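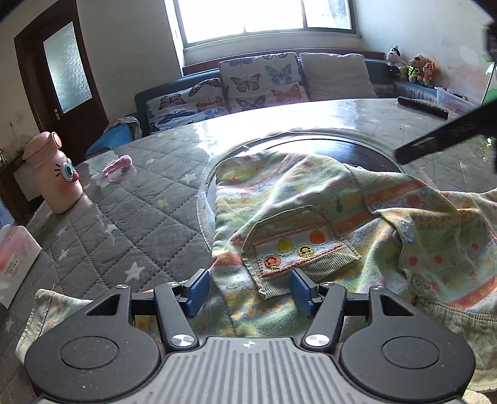
Help Center > Community > Donations and Textiles > Children's Clothing

Reading time: 4 minutes

Guidelines for sorting donated children's clothing before a seasonal exchange

Posted by Morena Sartori, June 2025

Our parish hall in Redville holds a clothing exchange for families twice a year. Until now each household has brought its own items and laid them out on the day. For the coming exchange we have agreed to receive everything beforehand, and I have been asked to prepare written guidance for those who will do the sorting. We expect over 300 garments, mostly in sizes for infants and toddlers.

I would appreciate advice on the following matters. First, what degree of wear should be considered acceptable? Many of the items we receive have been through two or three children already and are faded or soft with washing, although they remain perfectly usable. Second, should sizes be taken from the label, or is it preferable to measure? Labels from different makers do not agree with one another, and in older garments they are frequently missing or unreadable. Third, is it necessary to wash everything again upon receipt? We have access to one domestic machine, and I do not believe it could manage the volume in the time available.

I should add that we do not charge for anything and that unclaimed items have, in the past, simply been stored until the next exchange. The cupboard is now full.

Haiyan Xu

I coordinated a comparable exchange for a school district for several years and can offer the procedure we settled on.

With regard to wear, we distinguished between fading and damage. Fading, light pilling and softened fabric were accepted without comment. Holes, failed elastic, broken zippers and stains larger than a thumbnail were set aside. A missing button was treated as a repair, provided that someone had agreed in advance to do the repairs. In the year when no one had agreed, the repair box was still sitting under a table the following May, and we discontinued it.

Fasteners deserve particular attention on garments for the youngest children. Each snap and button should be tugged firmly. Any that moves should be resewn or removed, as a loose one is a choking hazard. Drawstrings at the neck or hood should be taken out altogether.

On sizing, I recommend that you measure. Lay the garment flat, smooth the sleeves outward, and take the length from the shoulder seam to the hem. We kept one reference garment for each size and compared the others against it, and this proved considerably faster than a tape measure. We used 9 sizes in total, from newborn upward. Masking tape on the inside of the collar will hold a handwritten size for a few weeks and leaves little residue if it is removed promptly.

As to washing, we asked donors to bring items clean and dry, and this was stated on the notice. Anything with an odor or visible soil was placed in a separate bag and closed at once. In most years this amounted to a few loads, which one household could manage over a weekend. Items that arrive damp should not be left in closed bags overnight – mildew will spread to the rest of the bag, and it is very difficult to remove from cotton.

Horațiu Ene

Just use the label size. Parents will hold it up against the child anyway. We never measured and there were no complaints.

Ju-won Jang

I would agree with most of the guidance given by Haiyan Xu, with one reservation. Measuring every item is worthwhile for trousers and one-piece garments, where an error of one size makes them unusable. For shirts and sweaters the label is generally sufficient, and the time is better spent elsewhere.

The original post also mentions storage, and this has not yet been addressed. I would advise against carrying unclaimed items over more than once. Our practice is to mark each box with the season in which it was packed. After a second exchange the contents are offered to a textile recycler, who accepts worn cotton and mixed fabrics in any condition. Please confirm the terms with your local collector before you fill the boxes, as some will take bagged textiles only.

It is also advisable to pack by size and not by type of garment. A family looking for clothing for one child can then be directed to a single table.

Contact the Help Center | © Community Help Center | Back to top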